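Chapter 6
Can a Machine Tidy Up Yet?

Before you read: Make a list of every chore you did yesterday, however small. Keep it beside you, because we will come back to it at the end of the chapter.

When I was a girl, my grandmother had a washing machine she called Baird, after the man who sold it to her, and she spoke of it with such affection that for years I believed it did the laundry. It took me an embarrassingly long time to notice that my grandmother did the laundry. She gathered it, sorted it, turned out the pockets, hung it up, ironed it and put it back in the right drawers. Baird did the wet part in the middle.

Most of the machines in our homes are like that. They do one part of a chore very well, and we do the parts on either side, so quickly and with so little thought that we forget to call them work. This chapter is about those forgotten parts – the picking up, the sorting, the putting away – and about how close machines have come to taking them over.

Shops and warehouses face the same question on a larger scale. Nandini Arumugam managed the packing floor at Joner, a mail-order firm in Grestonmont that sold craft and office supplies, and in one March she asked her staff to keep a diary of their movements. The conveyor carried 900 parcels a day without complaint. But every one of those parcels had been filled by a person reaching for things of different shapes (a packet of needles, a ball of yarn, a stapler) and finding a place for each. Her packers needed 90 minutes of training. No machine she was offered could do the whole job, though several could do a piece of it, and one salesman was very cheerful about the rest.

Why should this be so hard? Think about clearing a table. A roll of tape will stand on its edge, and it may roll when you nudge it. A pen lies flat and gives your fingers very little to hold. A cardboard box has walls, so whatever reaches inside has to go down between them and come out again without dragging the box along.
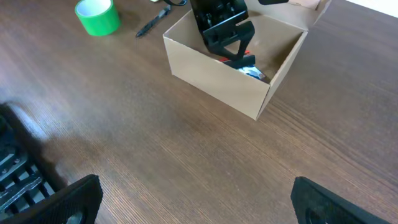
You manage all this while talking to your sister on the phone. A machine has to be given, or has to learn, some way of dealing with each piece of it, and then it has to cope when the tape is somewhere else tomorrow. We will look at grasping in Section 6.1, at seeing in Section 6.2, and in Section 6.3 at the long and rather humbling business of doing the same thing twice.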